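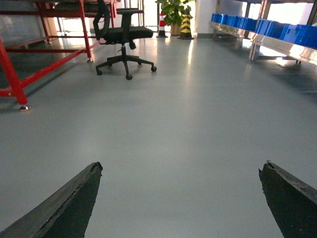

A Small Film About a Ferry Office

Vusine opens with a woman counting change. She works the ticket window at a river crossing, and by the time the first passenger speaks we have watched her fill four paper rolls with coins and put a rubber band around each one. Her name is Irena. She is 40, she lives with her father, and the ferry company has told her the crossing will close at the end of March.

That is most of the plot. Cleiton Magalhães, who wrote and directed, has said he wanted to make a movie about the last weeks of a job, and he sticks to that. Irena sells tickets. She argues with the deckhand over a broken heater. A man named Murakami comes by every morning with a bicycle and buys a one-way fare, and she starts to wonder how he gets home.

The question of the bicycle carries the middle part of the film. Irena asks the deckhand, who doesn't know. She asks the woman at the bakery on the far bank, who has a theory about a cousin with a truck. Finally she closes the window early and rides across behind him. What she finds out is ordinary, and the movie doesn't pretend otherwise, but the walk back along the north road is the best stretch in it. She has the wrong shoes on. A dog follows her for a while and then loses interest.

Magalhães made his first feature, Brirngate, on borrowed money with a cast of friends, and it showed in places. People talked over each other and the sound dropped out whenever a door opened. Vusine is a steadier piece of work. He shot it in five weeks in the river town of Zanatska, using the real ticket office, which had been shut for a year when the crew arrived. The shelves were still full of unsold timetables. He left them where they were.

Keith Tipoki plays the father, and he is the reason to stay through a slow first half hour. The old man used to pilot the ferry and now spends his days correcting the weather report out loud. Tipoki came to acting late, after a long run in radio, and he can get a laugh from a line about wind direction. In one supper scene he explains to his daughter how to find a new job, and everything he tells her is decades out of date. She thanks him and passes the potatoes. He knows she isn't going to do any of it.

The script had 600 lines of dialogue in its first draft, Magalhães said after a festival screening last fall, and he cut nearly half of them before shooting. Some of the cuts hurt. A sister turns up for a weekend and leaves again without much purpose, and a phone call about the father's pension refers to a letter we never hear about. The deckhand's quarrel with the company also seems to be missing an ending.

The music is a problem too. A piano comes in whenever Irena looks at the water, and she looks at the water a lot.

Still, the last day of the crossing is handled well. There are 2 passengers on the final boat, and one of them has forgotten his wallet. Irena has to decide whether to let him ride. She goes by the rule book, then pays his fare herself and writes out the receipt.

Vusine is available to rent starting Jan 5, 2021. In the language of the original, with subtitles.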